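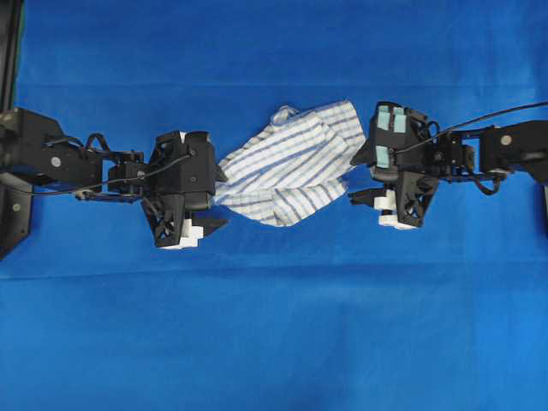
Work surface with the blue cloth spread, February.

Fimus Dental Laboratory, removable prosthetics section
Notebook entry, February, begun 8:40 a.m.
Entered by H. Lie; to be read and initialed by W. Halvorsen

Subject: adhesion of the Sirkivia soft liner to Netuvside denture base, second series.

The first series was set aside because the bonding faces had been finished by two people with different habits. For the present series all bonding faces were finished by one person, on 800 grit paper under running water, and the paper was changed after each tray of blocks. The series consists of 56 blocks. Half were treated with the primer supplied with the liner and half were left without primer. Blocks were numbered on the back face in pencil and the numbers were covered with clear varnish, as the pencil marks in the first series did not survive storage.

Room temperature at the start of mixing was 22 degrees Celsius. The liner was mixed by hand according to the supplier's sheet. Working time was shorter than the sheet suggests, and the last blocks of the first tray were packed with material that had already begun to stiffen. These are marked with an S in the table and should be reported separately. Smaller batches were mixed from the second tray onward and the difficulty did not return.

Trays were cured in the Oláh bath. The bath display and the glass thermometer disagreed by 2 degrees when the bath was first brought up to heat. The thermometer was taken as correct and the setting was adjusted to match it. A note has been placed on the bath lid asking that the setting not be changed until the series is complete. The service agent should be contacted before the next full denture case is processed.

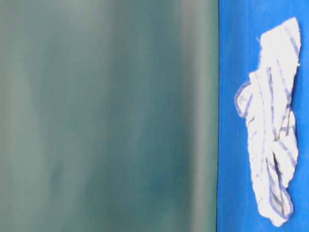
After curing, the blocks were left to cool in the bath with the heat off. Flash was trimmed with a new blade. Several blocks from the group without primer showed lifting at one corner during trimming. This was recorded as an observation only. No block was removed from the series on that account, and none should be until the pull test has been carried out.

Storage is in distilled water, in the incubator, in closed jars. The jars are labeled with the tray number and a plain letter code. The key to the letters is held by W. Halvorsen so that the person reading the test results does not know which blocks were primed.

A separate matter was raised in the morning by the clinic. A patient with a temporary upper denture, fitted directly after extractions, reports a sore area at the left edge one week on. The clinic asks whether the Sirkivia liner may be used for this patient. The reply given by telephone was that the laboratory would not recommend it before the present series is finished, and that the conditioner now in use should be renewed in the usual way. The edge may be relieved at the chair. A written reply is to follow and a copy is to be placed in the case file.
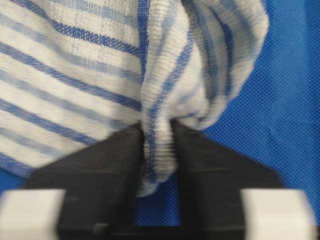 Remaining work. Calibrate the load cell and enter the certificate number on the inside cover of this book. Prepare the table for mode of failure, with columns for failure within the liner, failure at the bond, and mixed. Order more 800 grit paper; the last pack was opened for this series.

Note added 4:15 p.m.: incubator checked and at temperature. One jar from the third tray had a loose lid and was topped up and closed. The jar is marked with a red dot and its blocks remain in the series for the present.

Initials pending, W.H.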